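Flovham Boards > Home and Shop > Gadgets and Automation

Thread: Can a machine do the towels yet? (long, sorry)

hanna_p
Posted 9:40 pm

Hi all, long-time reader, mostly in the canning and preserving section, so be gentle with me over here. My sister-in-law and I got into one of our dinner table debates again and I promised her I'd ask people who follow this stuff. She is convinced that within a couple of years a machine will be doing the laundry start to finish, in ordinary houses, and that I'm foolish to be putting money into a bigger folding table for the utility room. I say I'll be folding towels until my hands give out. We have a Junlow on the floors, and I love it dearly even though it eats the fringe on the hall rug every chance it gets, so I'm not against machines at all! I just look at a pile of warm towels and think about everything my hands do without my asking them, the shaking out and the feeling around for a corner, and I can't picture it.

So what's the real state of things? Not the commercials. What can they do in a house or a small shop right now, and what can't they?

Hanna Panasiuk

bandsaw_benny
Posted 9:58 pm

Your sister-in-law has been watching videos. Look for the little "4x" or "10x" in the corner of them, that's how much they've been sped up. A robot that needs most of my lunch break to fold a hand towel is a science project. Buy the table.

semeniuk_h
Posted 10:31 pm

Welcome over from canning, Hanna, and please ignore Benny's manners, he's lovely once you get him on the subject of dust collection.

I'll give you the long answer. I ran the finishing end at Hrytsenko, the linen laundry out past Triltimgate, for 18 years before I retired, and I still can't walk by a stack of towels without squaring it up, which drives my wife up the wall. We had automation the whole time I was there. Big ironers, and a folder that took flat sheets as fast as two people could feed it. Those machines were wonderful, and I'd argue the laundry part of laundry was solved before I ever clocked in. What never got solved was the feeding. Somebody had to reach into a heap, come out with one piece, find the corners, and hand it over flat. On a good steady shift a person at my folding station would put through around 174 towels an hour, small ones, and I'd guess half of that effort went into finding the edge.

A towel gives a machine a lot of grief. A cup is the same cup whichever way you set it down, but a towel is a new shape every single time you touch it. Pinch one in the middle of the fold and you get a big soft hump, with the hem wandering off someplace else altogether. 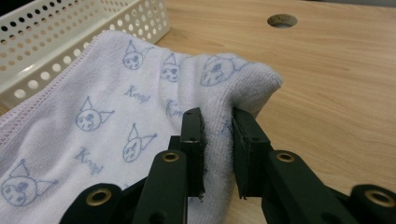

You and I would know in a heartbeat that we had the wrong part. We'd let the cloth slide a little through our fingers until the hem came along, and we wouldn't even stop talking while we did it. For a two-finger hand that's a whole new decision. Let go and try again? Hang on and use the other hand to chase the edge? And a busy print doesn't help one bit, if you ask me, with faces and lettering bending over every fold. I had new hires get turned around by printed towels, and they had two good eyes and the sense they were born with.

So my answer would be that the machines are coming along nicely, and you should still buy the table.

Hryhorii Semeniuk

ovenmitt
Posted 10:52 pm

I'm going to stick up for the sister-in-law a little. I work in a small parts shop and five years ago we couldn't get an arm to take parts from a jumbled bin without somebody babysitting it. Now we start it in the morning and mostly forget it's there. Everybody told me the bin was impossible too, and for the same reasons you're giving, everything lands differently each time. I realize metal doesn't flop. But I wouldn't bet a whole lot against cloth, the way they're teaching these things from people doing the job by the thousands of tries.

bandsaw_benny
Posted 11:04 pm

"Metal doesn't flop" is doing a LOT of lifting in that post. Your bracket has one shape. Call me when it's a fitted sheet.

ovenmitt
Posted 11:09 pm

I can't fold a fitted sheet either, Benny. Neither can you. I've seen your linen closet.

quietkettle
Posted 7:15 am

Good morning from the early shift. I think you two are arguing over different things. Whether a machine can ever fold a towel on a clear table seems pretty well settled to me, it can, and some of them do it decently. What I'd want is one that carries the basket up from the dryer, notices the sock stuck inside the pillowcase, leaves my son's hoodie alone because the zipper's broken, and puts the stack in the right cupboard with the nice ones on the bottom for company. The folding is the easy slice in the middle. I'd happily keep the folding, to be honest with you. It's the only time in the day I sit and listen to the radio.

semeniuk_h, could you break down where it gets hard? My daughter wants to do something on this for her robotics club and you explain things so nicely.

semeniuk_h
Posted 8:26 am

Happy to, and tell your daughter good luck from me! I wrote this out over coffee. It's the order I used to train people in, with a note on how I think a machine would get along.

1. Get one towel out of the basket. One! Two will come out stuck together if you let them, more so when they're fresh from the dryer. People feel the extra weight right off. I'd give a good machine decent marks here these days, provided the basket isn't packed tight. She might try a plastic basket with holes in the sides, by the way, the kind most of us have, and see whether the cloth catches on the rim on the way over.

2. Find two corners and spread it flat. Hardest part of the whole job by a mile. If her club only gets this far they should be proud of themselves. Have them try it with their own hands in oven mitts first and they'll see why.

3. Make the first folds. Once it's flat this is nearly nothing, and a machine can be neater than I am.

4. Move it or straighten it once it's in layers. People forget this one and it's where I'd have lost money betting. After a couple of folds you've got several thicknesses and a bunch of hems lying side by side, and if you close down on the edge of that you've got a fistful of ridges. Did you get all the layers? Is a bit of it drooping out underneath? I used to slide my whole flat hand under the stack, and a pincher doesn't have a flat hand to slide. 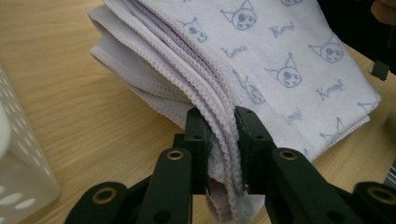
5. Stack it with the folded side out. Looks fussy, I know. But it lets you pull one off the pile later without dragging the rest along, and a machine that stacked them any which way would only be handing the work back to you.

6. Know when to quit. My people knew a towel with a torn hem goes in the rag bin. I'd be curious what a machine does with it.

If your daughter times anything, have her write down the misses along with the good ones. The misses are where I learned the most.

ovenmitt
Posted 8:49 am

That's a terrific list and I'm stealing it. I'd still quibble with number 2. Using two arms and letting the towel hang, so gravity finds you the low corner, gets you most of the way. I've seen it done on cloth napkins and it was not sped up.

semeniuk_h
Posted 9:02 am

Fair enough, and we did exactly that at the folding station, hold it up and let it drop. It works beautifully until the towel has a twist in it. But I'll give you napkins.

bandsaw_benny
Posted 9:20 am

I'll give him napkins too. I will not give him sheets.

hanna_p
Posted 12:05 pm

Well, I didn't expect all this by lunchtime, thank you, every one of you! I read number 4 out loud to my sister-in-law over the phone and she went quiet, and then she said "but what about in five years," so you can see what I'm dealing with. ovenmitt, she'd like you to know you're her favorite.

quietkettle, I hadn't thought of the cupboard at all. Mine is up a narrow stair with a turn in it, and the Junlow can't even get over the lip of the bathroom door, so that's a point for my side I think.

The table is ordered. I went with the wider one so two of us can stand at it. Does anybody have an opinion on height? I'm five foot three and the one I have now kills my back.

semeniuk_h
Posted 12:31 pm

Stand up straight, bend your elbows, and drop down a hand's width from there. Then put a mat on the floor, a thick one.

bandsaw_benny
Posted 12:40 pm

And lock the casters if it has casters. Ask me about my shin.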